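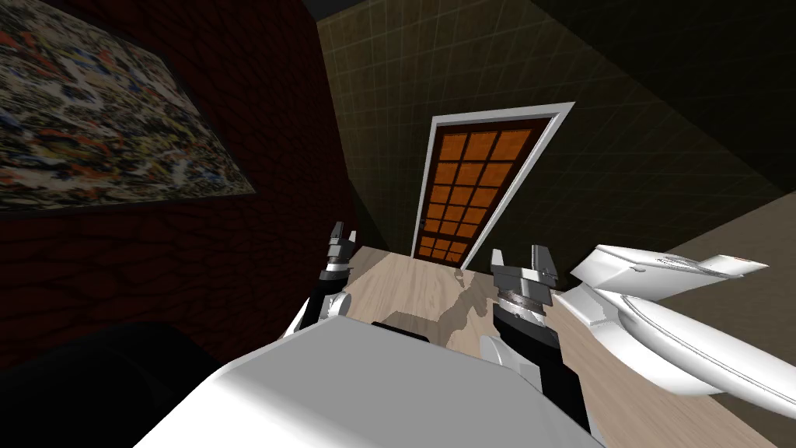 Closed door at the far end, brick wall and painting to the left.

Coaching > Community Rugby > Tackle Height > Session 3

February. Notes by Ionescu

Session 3: lowering the tackle — what the Filtham trial tells us

Carry on from last time. We'd done why unions want the legal line lower, got halfway into how you'd test it. Today the trial itself, then what it means for a coach on a wet pitch with a mixed bag of players.

Quick recap of terms, people were still muddling these. Height of contact = where the tackler first touches the carrier. Height of tackler = bent or upright when he gets there. Two seperate things. You can touch someone on the waist while standing bolt upright and still cop a knee in the face. Old law only cares about the first. Coaches have to care about both.

The trial

Filtham district leagues, adult men and women, one season. 600 registered players took part. Legal line moved from the shoulders to the base of the sternum. Everything else left alone: same referees, same competition points, same cup (the Binura Cup, which caused rows, see further down).

Matches filmed from one side only. Keep that in mind, it matters. Tackles coded afterwards in Onix, two coders, a third brought in where they disagreed. Total coded: 2116. Of those, 533 had first contact above the new line. Not all were penalised. Referees let plenty go, especially close to the try line where everybody is low and the carrier is lower still.
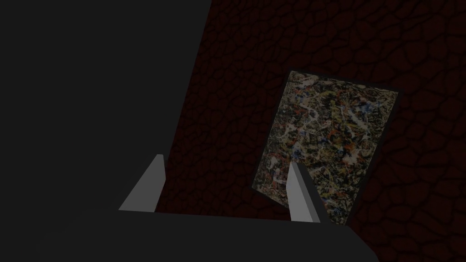

So is 533 a lot? Depends what you put next to it. No proper baseline season, a few old club recordings and that's it. Weak point of the whole study and you should say so in your essays. What you can say is that high contact went down as the season went on, and the penalty count went down with it. Could be learning. Could be referees getting tired of blowing. Could be the better sides playing each other more in spring. The report picks the first one without much argument.

Second weak point — the ball carrier. The law changed for tacklers, nothing changed for carriers. Carrier dips late, tackler already committed, contact goes high, tackler penalised. Players hated this more than anything else. In the feedback forms it comes up again and again, mostly from front-rowers, who carry short and low all afternoon. Some leagues would deal with it by penalising a late dip. Hard to referee. When is a dip late?

The cup row: Filtham clubs drew sides from outside the district, who'd been playing the old height all winter. Organisers kept the trial law for all ties. Visitors gave away penalties in heaps in the first half and complained. Fair complaint or not? Discuss in pairs, there's no right answer, but I want to hear the word "consistency" from someone.

Coaching it
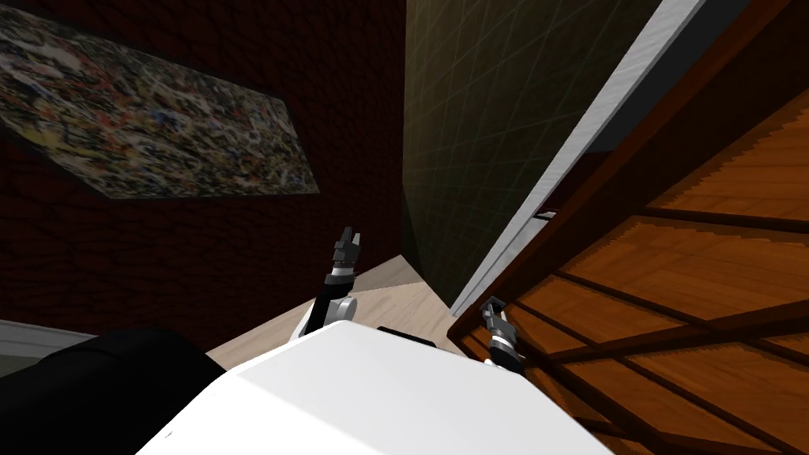 Getting low isn't a instruction most adults can follow. Shout "lower" and they bend at the waist, head drops, eyes on the grass, which is the dangerous version. Start from the feet instead. Short steps, one foot close to the carrier, hips down, chin up, back flat. Then hands. Both arms out in front of the body, pointing forward and slightly up, hands a little open. That's what I want for hands before contact, ahead of you and ready to close. Players who start with arms by the hips end up swinging, and a swinging arm finishes high. Cue word for the session is "reach", use it instead of "wrap", which comes after.

Progression: kneeling first, then from a crouch, then walking, then jogging from an angle. Don't go to full speed in the first week. Head placement at every stage, behind or to the side of the carrier, never across the front. If a pair keeps clashing heads slow them down, swap partners, try the other shoulder. Nearly all of them have a weak side and will hide it from you.

Don't forget the second tackler. Upright second man coming in to hold the ball up was where a lot of the high contact came from. Under the trial law he's got very little to aim at. Clubs that coped best told the second man to go for the ball after the carrier is on the floor, or stay out. More offloads as a result, games got looser. Spectators liked it, defence coaches less so.

For next time

Read the Filtham report, the method section properly and the rest quickly. Write one side on how you'd redesign the filming. Bring boots, second half is outside whatever the weather. Handouts on the carrier's responsiblity will be by the door.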